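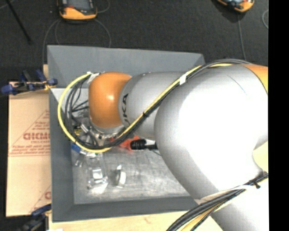 4. Filling and emptying the bin

Read section 3 first if the bin hasn't been levelled yet. The steps are the same for the Simcombe and the Movesthorpe stand, only the feet differ.

Before you start
Bin empty, clean, no grit in the corners. Liner out. Rinse with warm water and a drop of washing-up liquid, wipe dry. No bleach, it dulls the surface.

1. Set the bin on the stand, long side towards you. Push down on all corners. If it rocks, go back to 3.2.

2. Drop the liner in, smooth side up. Leave the edges free, don't tape them.

3. Heavy items first, flat on the base. Small parts next. Anything soft goes in last.

4. Keep things off the walls. Leave a gap of 8 mm or more. Small items pushed tight against the side are the ones that get left behind when you empty.

5. Stop at the fill line. Max load 7 kg, spread out. Not all in one corner.

Note: single layer is best for mixed small parts. Two layers is OK if everything is the same size. More than that and you'll be digging.

CAUTION: Never lift a full bin by one rim. Both hands, opposite sides, knees bent.

Emptying

6. Take from the middle, work outwards. Corners last.

7. Long or awkward pieces: lift straight up, don't drag. Dragging tears the liner and scratches teh base.

8. Check all four walls before you call it empty. Run a hand along the bottom edge, gloves on.

9. Liner out, shake over a tray, back in. Replace after 200 fills or when it curls at the ends. Spare liners: order from Boiko, part list at the back.

Note: if the liner won't lie flat when new, leave it under something heavy overnight. Don't iron it. Don't use a hair dryer either.

CAUTION: Cracked bin = stop using it. No glue repairs. A hairline crack at the rim will run once there's weight inside.

Stacking
Empty bins only. Rims clean, all facing the same way. Shelf must be at least 400 mm deep, anything narrower and the front edge hangs over. With the Trekance lid on they don't nest, so store lids seperately, upright.

For dividers and labels see section 5.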